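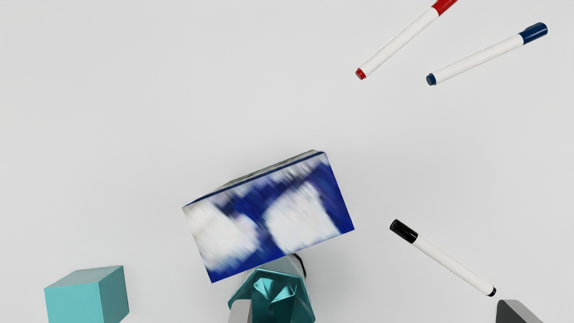 By Vasylyna Moroz and Volodymyr Dovhaniuk

Filed under: Sky Watching, Atmosphere, Public Reports

Figure 1. Rendered view of a pale tabletop with three markers, a box, a teal cube and a teal faceted object.

3. Collecting and Sorting the Reports

We should begin with a word of thanks to the people of Caltport and the farms inland of it, who stayed up late through most of June, looked north over the water, and then took the trouble to write down what they saw. Noctilucent clouds are a patient person's hobby. They sit far above ordinary weather, they show up only when the sun is a little way below the horizon, and on many nights they don't show up at all. The people who sent us reports knew this going in, and a good number of them wrote to us anyway on nights when there was nothing to see, which turned out to be a great help in the work described later in this section.

All told, the Zisano report line took in 3,102 messages over the season. Most arrived through the web form, and the rest came by phone or on paper cards left at the Mitent library – a method we had nearly dropped in the planning stage and were very glad to have kept. The cards tended to be longer than the web reports, and several of the older observers used the back to tell us about displays they remembered from years ago. We read those with great pleasure, but they fall outside the season and do not enter the results.

Each report was asked to give a place, a time, a direction, and a short account of the cloud in the observer's own words. We had gone back and forth over whether to offer a list of standard cloud forms to choose from. In the end we left the box open. People wrote of ripples, fish bones, combed hair, "the marks the tide leaves," and in one much-loved message, a torn bedsheet, and we found that these homely phrases could be matched to the usual four types (veils, bands, waves and whirls) with less trouble than we had feared. Where a phrase could fairly belong to more than one type, both authors read it separately and then talked it over. Where we still could not agree, the report was kept for its time and direction and its form was left blank.

Times needed more care. A display that begins in the west of the area and is followed by people driving home can produce a string of reports that looks like several separate events. To deal with this we grouped reports by night first, and only then by place, and treated a display as continuous unless there was a gap of 40 minutes or more with clear sky reported on both sides of it. The gap is a matter of judgment. Tomić, whose earlier survey of the same coast set the pattern for much of what we did, used a shorter one, and readers comparing the two studies should bear in mind that our displays will seem fewer and longer for that reason alone.

Ordinary cirrus was, as always, the chief source of confusion. High thin cloud can catch a lovely color after sunset, and someone who has never seen the real thing can hardly be blamed for reporting it. We set aside any report made when the sun was too high for noctilucent cloud to stand out, and we looked twice at any report of pink or orange without a mention of white or blue. A brightness of 8 or more on our ten-point scale, given by a single observer with no neighbors in agreement, was also marked for a second reading – though we would not want anyone to think such reports were thrown out. A few of them came from spots with a very open northern view, and after checking the cloud records for those nights we let them stand.

Lastly, there is the question of where people live. Caltport has street lights all along its harbor wall, and the inland farms have next to none, so that a faint display was much more likely to be noticed from a farmyard than from the harbor. We have not tried to correct for this by any formula. The maps in Section 4 show town and country reports with different symbols, and the nights on which only one of the two groups saw anything are listed separately.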